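Frequently Asked Questions: Contributing Episodes to Gramow

What is Gramow?

Gramow is a set of simulated rooms used to gather examples for a learning system. Contributors move through a room, look for an object, and give instructions about it. Each attempt is saved as an episode. The episodes are used to train a model that has to find things in rooms it has not been in before.

Do I need a robot?

No. Everything runs in the simulator. You need a computer with a keyboard or a game controller and a stable connection.

How many episodes should I record?

New contributors are asked for 80 in their first batch. We check that batch before opening more rooms to you. After that there is no minimum, but accounts are capped at 300 episodes a month so that one person's habits don't take over the set.

How long does one episode take?

Most are done in under 2 minutes. The simulator stops recording after 2000 steps. If you hit the limit, the episode is saved as unfinished. Please leave it in your batch. Unfinished episodes are used too, under a separate label.

What counts as one episode?

One room, one target, one instruction. Don't search for a second object in the same recording, even if you pass it on the way.

How should I write the instruction?

Write it the way you would say it to someone in your home. "Find the small black thing on the back of the sofa" is fine. So is "Is there anything on the sofa?" Don't use object IDs from the side menu or distances in meters. Spelling mistakes are okay if the meaning is clear.

What if I can't tell what the object is?

Describe what you can see: its color, its size, what it is resting on. Small objects often lose their shape when viewed from a high camera.
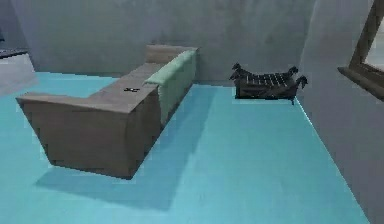 Please don't guess at a name. A wrong name does more harm to the training data than a vague one, and our labelers can add the right name later from the room file.

Why do the rooms look so plain?

Rooms in the Jirska pack have only a few pieces of furniture and flat, sometimes odd colors. This keeps the files small. It also lets us change the floor and wall colors between batches without rebuilding the room. The Zunent pack has more clutter and opens after your first batch is approved.

Can I move the furniture?

No. Furniture is fixed in both packs. Only the camera moves.

Why was my episode rejected?

The usual reasons are an instruction that doesn't match the room, a recording that starts with the target already filling the view, or long stretches with no movement. The reason is shown next to the episode in your list. You can record it again once.

Can I delete an episode?

Yes, until the batch is submitted. After that, write to the Muñoz help desk with the batch number and the episode number. Requests are handled in the order they come in.

Will the set be released?

A first release is planned for December. It will include the recordings and instructions from both packs. Account names are removed before release.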